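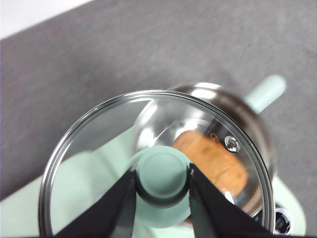
Week 5 notes: steam and simmering

Okay, so today I want to talk about why a covered pot boils sooner. Most of the heat you lose from an open pot leaves with the steam, and a cover keeps a lot of it in. Simple enough! But please read the Aguiar chapter before lab (it's short, I promise), and bring your table of boiling points from last week. Aparecida Vieira has the spare thermometers, so ask her if yours is broken. Problems 8 and 21 are due Wednesday, and yes, I do want units.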